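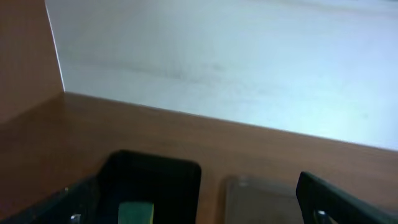

FOR IMMEDIATE RELEASE

Clunddale, 2020-03-21 – Firkia, the shared kitchen on Pretorius Street, is putting out its new wash-up and wipe-down routine today. Starts with the next booking. Covers trays, plates, bowls, the wood tables, and yes the walls behind them. The walls were the number one complaint in our January user survey, and fair enough – there are faint gray scuffs in a band along the white, just above where the table meets it. Those get a damp sponge at the end of every session from now on. Reddish-brown wood gets the same and then a dry cloth.

The routine was written by Nestor Cabrera, kitchen manager, with Lindiwe Mnguni, who runs the Fevadley supper club out of our space and has washed more trays here than anyone on staff. It fits on one page. Copies are taped inside the supply cupboard and by the door.

"People were leaving it for the next group," said Cabrera. "Then the next group starts their booking with dishes. Not a great way to start."

What changes

Every booking now ends with 30 minutes of cleanup time, built in, no extra charge. Before it was whatever you had left, which was often nothing. Groups of 9 or fewer can share one wash station. Bigger groups get two.
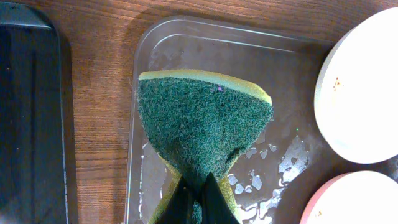 Sponges are now supplied by us. Two-sided kind, green scrubber and yellow foam. Foam side first on anything clear or shiny, scrubber only for stuck-on food. Clear plastic trays scratch easy and once they're cloudy they look dirty even when they aren't. Please don't bring steel wool. We have ordered 100 sponges to start and will see how long they last.

"I go foam side for nearly everything," said Mnguni. "Corners of the trays are where the grease sits. Rims too. People do the flat middle part and think thats the whole job."

The order for washing

1. Scrape all food into the bin. Not the sink.

2. Trays. One at a time, rim and corners first, then the flat part. Includes the dark serving trays, which hide grease pretty well so check them under the light. Lay them out on the table with space between.
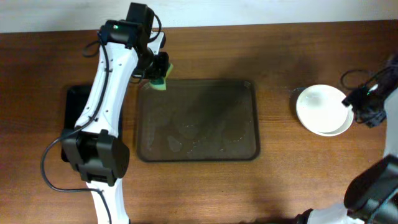 3. Plates. Both sides. Stack only when dry.

4. Bowls. The big white ones last, they take up the whole rack. Sponge around the inside wall, down into the bottom, then the outside. Rinse, turn over.

5. Rinse the sponge, squeeze it out and stand it on its edge. Crumbs get caught in the green side so run it under the tap until they let go. If it smells, toss it and take a new one.

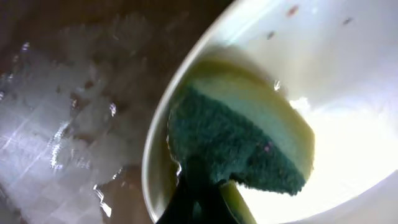
6. Tables and wall. Damp sponge, then cloth. No puddles left on the wood please.

Who it applies to

All 39 of our regular groups plus one-time bookings. Groups that have already paid for spring dont need to do anything, the extra time is added automaticaly. Anyone with a back-to-back booking should check their new end time by email.

Cabrera said the page will be looked at again once groups have used it for a while. Comments can go in the box at the front desk or by email to the kitchen office. Mnguni has already asked for a second drying rack – it's on order.

About Firkia

Firkia rents kitchen and table space by the hour to supper clubs, bakers, classes and families in Clunddale. Two kitchens, one long room with wood tables, storage shelves for regular users.

Contact: Nestor Cabrera, kitchen manager, Firkia, Pretorius Street, Clunddale. Copies of the one-page routine on request.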